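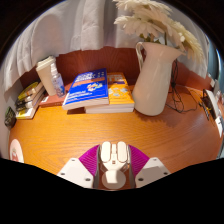 Reading a commercial lease before the rent goes up

1/17/20

The operating expense reconciliation for my office suite arrived last week. It is one page long and asks for $3,338. The same statement a year earlier asked for $2,617. The lease is on the same square footage, in the same building, with the same landlord, and the base rent did not move. The difference is entirely in the pass-through charges, and I spent several evenings working out where it came from. These are my notes, cleaned up a little. I am a tenant and not a lawyer, and the lease in question is governed by the law of my state, which may not be yours.

The building is the old Koivisto warehouse, converted to offices by a company called Plitomis Properties. My suite is on the second floor. The form of lease is what brokers call modified gross: the tenant pays a flat base rent, and in addition pays its share of any increase in building expenses over a base year. The definition of "increase" and the definition of "share" take up most of four pages. When I signed I read those pages once, quickly, and remembered them as being about taxes and snow removal.

The share

The tenant's share is a fraction. The top is the rentable area of the suite. The bottom is the rentable area of the building. Both terms are defined, and the definitions do not match.

The suite is measured to include a portion of the hallways, the lobby and the restrooms. This is normal and is known as the load factor. The building, however, is defined as "all space leased or held for lease." The ground floor storage bays have been taken off the market and are used by the landlord's maintenance crew. Under the definition they are no longer held for lease, so they drop out of the bottom of the fraction. The bottom gets smaller, and every tenant's share goes up.

Whether that is what the parties meant is a separate matter. In a contract dispute, a court will usually start with the words on the page. If the words are clear, it will often stop there, and it may refuse to look at emails, sales brochures or what the leasing agent said during the tour. My lease also has a merger clause, which states that the written document is the whole agreement. Most leases have one. Its practical effect is that a promise made in conversation and left out of the document is very hard to use later.

There is a second sentence in my definition that helps. It says the share "shall be adjusted only upon a physical change in the size of the Premises or the Building." Taking a storage bay off the market is not a physical change. No walls moved. I put that sentence in my letter to the landlord and quoted it in full, with the section number.

The base year

The base year is the year against which later expenses are compared. A tenant wants a high base year, and a landlord wants a low one. If the building was partly empty in the base year, the cleaning and utility bills for that year will be low, and the tenant will then pay for the difference as the building fills up.

The usual fix is a gross-up clause. It directs the landlord to calculate the variable expenses as if the building had been close to fully occupied, in the base year and in every year after. The phrase "and in every year after" matters, as does its opposite. A clause that grosses up the later years and leaves the base year alone is worse for the tenant than no clause at all. Mine covers both, although the base year is mentioned in a different paragraph and I missed it on the first two readings.

Property tax needs separate handling. A building that has just been renovated may be taxed on its old assessed value for a year or more until the assessor catches up. If that year is the base year, the tenant pays for the reassessment. I asked for the tax bills for the base year and the current year. The county posts them online, and the numbers on the reconciliation agreed with the numbers on the bills to the dollar. So that part was right, and I have no complaint about it.

What counts as an expense

The list of included expenses in my lease begins with the words "including, without limitation." The list of excluded expenses has 11 items and does not contain those words. This is a common arrangement. Anything not named as an exclusion is arguably an expense.

The exclusions cover mortgage payments, leasing commissions, the cost of fixing up other tenants' space, legal fees from disputes with other tenants, and fines for the landlord's own code violations. Capital improvements are excluded with an exception for those "reasonably intended to reduce operating expenses." The cost of those may be passed through, spread over the useful life of the improvement, with interest.

The reconciliation had a line called "building systems." I asked for the backup. It was a new boiler control, bought from a supplier named Lillov in September and charged to the tenants in full in a single year. It may well save fuel. I have no reason to think it won't. But under the exception it has to be spread out, and the lease says that useful life is determined "in accordance with generally accepted accounting principles." One year is difficult to defend for a control system bolted to a boiler.

The management fee was the other item. It is set as a percentage of gross revenues, and "gross revenues" is defined to include the pass-through charges themselves. The fee is therefore partly a fee on the fee. This is ugly, but it is what the lease says, and I signed it. I left it out of my letter. Mixing a weak point in with two good ones gives the other side something easy to answer first.

The audit right

A tenant's right to check the landlord's books exists mainly on paper, in a clause with deadlines. Mine allows a written objection within 60 days of the statement. If no objection is sent, the statement becomes "conclusive and binding." There is no reminder and no grace period. The 60 days run from the date of the statement and not from the day I opened the envelope, so I lost a few days to the mail.

The steps, as my lease has them, are in this order:

Pay the amount billed. The clause says that payment is a condition of the right to object. Withholding the money would have put me in default, and a tenant in default has no audit right at all.

Send the objection in writing, to the notice address. The notice address is not the address on the statement. It is in the back of the lease, and it was changed by an amendment two years ago. An email does not count as notice under my lease, even if the property manager answers it. I sent the letter by certified mail and by overnight courier, as the notice section calls for one or the other and I did not want to argue about which.

State the items in dispute. A general objection is probably enough under the wording, but a specific one gets a faster answer.

Reserve rights. I wrote one sentence on the check's cover letter saying that payment was made under protest and without waiver of any claim. It may not have been needed.

The lease also limits who can do the audit. Many landlords bar auditors who work for a percentage of what they recover. Mine does. A bookkeeper paid by the hour is fine. There is also a cost-shifting provision: if the overcharge is more than 3 percent of the total expenses for the year, the landlord pays the reasonable cost of the audit. Note that the percentage is measured against the total and not against the tenant's bill. It is a harder test than it looks.

On hiring a lawyer

I did, for a limited piece of work. I used a small firm, Tevura Law, with an engagement letter that covered reading the lease, reading my draft and one phone call. Limited scope work of this kind is allowed in my state if the client agrees to the limits in writing. It is worth asking about where the amount at stake is small. A full engagement would have cost more than the dispute is worth.

The lawyer made two changes. The first was to remove a paragraph in which I speculated about the landlord's motives. The second was to add a request for copies under the books and records section, which is separate from the audit section and has no deadline. I had not connected the two. The letter came down to a page and a half.

Points for a renewal

My term has a renewal option, and the option says the renewal will be "on the same terms and conditions." That would carry the expense section forward unchanged, including the base year. After several years a base year is stale and nearly all of the growth in costs falls on the tenant. I will ask for it to be reset. I will also ask for a cap on controllable expenses, meaning everything except taxes, insurance, utilities and snow. A cap can be cumulative or non-cumulative – in the first kind, unused room under the cap carries over to later years, and after a mild year or two the cap does very little. The word to look for is "cumulative," or sometimes "compounded."

I would also like the share stated as a plain percentage, with a number, in the summary page at the front. Mine is blank there and refers to the definition.

The option itself has to be exercised in writing not more than twelve and not less than nine months before the term ends. Courts tend to read option deadlines strictly, and a late notice can lose the option even where the landlord was not harmed by the delay. I have put both dates on the calendar, and the notice address next to them.

The landlord has 30 days to respond to the objection letter. I will add the response at the bottom of this post when I have it.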